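Ticket 1143: Hollis countertop water boiler trips the kitchen breaker
Last updated: 2018-02-16
Posted 2018-02-16 by the Irnton Hall kitchen desk

Status: open, whatever the vendor portal says

Problem as reported: the breaker for the long counter trips during morning heat-up. The Povesville service line blamed limescale over the phone, without asking what else was on the circuit. I have my doubts. Scale makes a boiler slow and noisy. I have yet to see it take out a breaker by itself.

Step 1. Descaled anyway, so they can't send us back to it. Two rounds of citric acid, full rinse. Breaker tripped again the next morning.

Step 2. Moved the boiler to the Pluvville-side outlet, which is on its own circuit. Ran it for 4 days with no trips. The vendor calls this "inconclusive." I would like to know what conclusive looks like.

Step 3. Left the boiler where it was and plugged the toaster and the plate warmer into the old outlet together. Tripped in 2 minutes. The boiler wasn't even on that circuit.

Step 4. Asked for the load figures for the counter circuit. Got a brochure. Asked again. Got the same brochure with a cover note recommending the $63 "surge conditioner." Declined. It does nothing for an overloaded circuit, and the sales page is careful not to claim that it does.

Step 5. Checked the outside of the boiler for dents or scorching, especially low down near the black band. Found none that I'd call damage. Smudges on the steel are smudges.
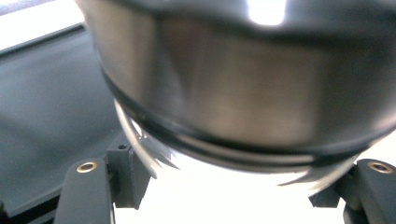
Step 6. Electrician to look at the counter circuit. The breaker may be tired as well as overloaded, and I'd like it tested before anyone buys a new boiler. Quote requested, no reply yet.

Workaround: boiler stays on the Pluvville side. Don't run the toaster and plate warmer together. Please don't close this ticket as "resolved by descaling" again.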